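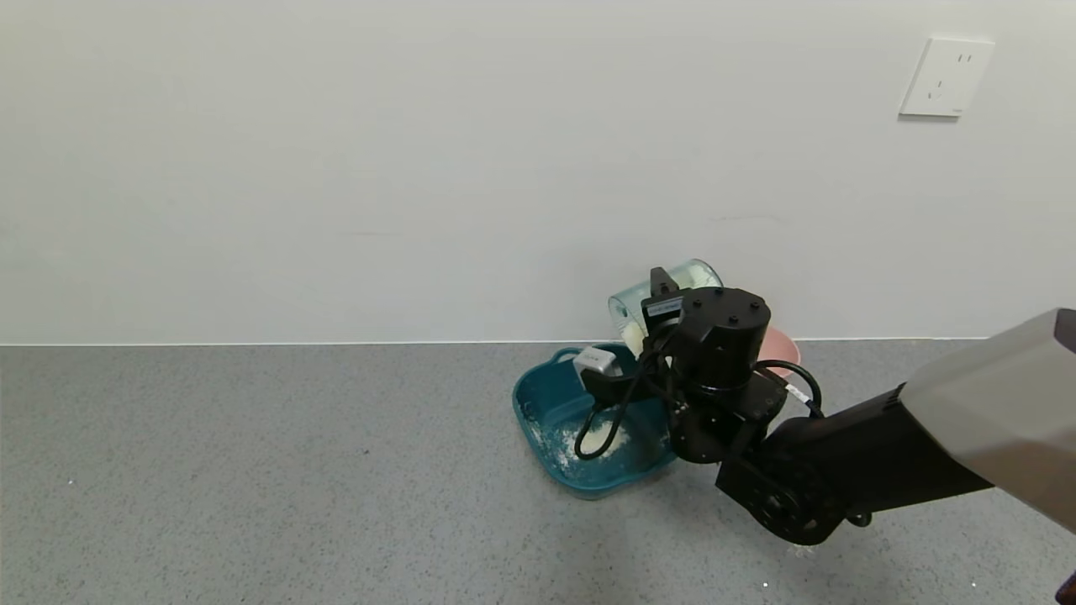 Flour, jars and a blue basin: notes from the baking table

By Ditte Þorgeirsson

In the July newsletter I promised to write something about how to keep flour at home, and then I did not write it. Several neighbors reminded me in a friendly way. Now the season of baking is coming and many of us will buy flour in big bags, so I will try to put down what I have learned, mostly from my grandmother and partly from my own mistakes.

Why I use glass

I keep my dry goods in clear glass jars. Plastic boxes are lighter and they do not break when you drop them, I know this very well. But with glass I can see how much is left, and it does not keep the smell of the thing that was inside before. I once kept curry powder in a plastic box and then sugar in the same box. My family still talks about those cookies.

A jar with a wide mouth is the best one. The hand must be able to go in with a cloth, all the way to the bottom. If the hand cannot go in, you will never clean the jar properly, you will only rinse it and hope. The old jars from pickles are good if you can get the smell out of the lid. Usually you cannot, so please look for a new lid that fits.

Emptying a jar

Many people pour new flour on top of the old flour. I did this for years. The flour at the bottom gets older and older and you never meet it. So now I empty the jar completely each time before I fill it again.

I do this over a big plastic basin which stands on the floor. On the counter the flour goes under the toaster, behind the bread box and into the drawer. A basin with high sides catches nearly everything, and the few crumbs that land on the floor are quickly wiped up. Mine is a square one with a handle cut in the side, from the cleaning shelf at Anwood on Mill Street. The color matters a little too. In a white basin you do not see white powder, and in a blue or green one you see every speck, and also every small thing in the flour that should not be there.

Turn the jar on its side first and let the mouth point down only a little. The flour will slide out in a soft pile. If you turn the jar straight upside down, it falls out all at once and makes a cloud, and then you are cleaning the wall also. When most of it is out, tap the bottom of the jar with the flat hand. There is always a little that stays inside near the edge. Leave it for the moment, the dry brush will take it.

Look at the pile before you do anything with it. Good flour is loose and has almost no smell. If there are lumps that do not break between two fingers, it has taken water from the air. If there are thin threads in it, like from a spider, you have pantry moths, and then you must throw it out the same day, outside the house, and check all the other jars. I am sorry to write this in a newsletter, but it happens in clean homes too.

If the flour is fine and the basin was really clean and dry, you can sift it into a bowl and use it first, for pancakes for instance. I keep one basin only for the kitchen, and on the bottom I wrote KITCHEN with a marker. It has never seen the mop.

Cleaning the glass

First dry, then wet. This is the most important sentence I have. When water meets flour you get glue, and the glue sits in the corner between the wall and the bottom of the jar. So take a dry brush or a dry cloth and remove all the powder that you can. After this, cold water and a drop of soap. Hot water comes last, when no flour is left.

Then let the jar stand open, with the mouth down on a rack, until the next day. I know it looks dry after one hour. My grandmother waited one night and I also wait one night. For the lid, take out the rubber ring if it has one and dry it separately.

How long can it stay?

White flour keeps well for several months in a closed jar in a dark cupboard. Whole wheat has more oil in it and becomes bitter sooner, so I buy it in small bags and keep it in the refrigerator. Rye is somewhere between these two, in my experience. I put a piece of tape under each jar and write the month when I filled it. Under the jar and not on the front, then the shelf looks nice.

Swap shelf and next meeting

Wahyudi Krishnan has cleared the lower shelf in the Seltness community room for jar swapping. You can bring clean jars that you do not need and take the ones you like. Please bring them with the lid, and please without the old labels. If the glue of the label will not come off, rub it with a little cooking oil and wait ten minutes before you wash it.

The next baking table is on 19 November 2021, in the evening, same room. We will make flatbread and the soft rolls with cardamom that were finished too quickly last time. Flour is already bought. Bring an apron, a small towel and a jar if you want to take some sourdough starter home. The fee is 3 dollars for the ingredients, and children bake for free.

Wahyudi also asks whoever borrowed the big sieve to bring it back before then. It has a red string on the handle.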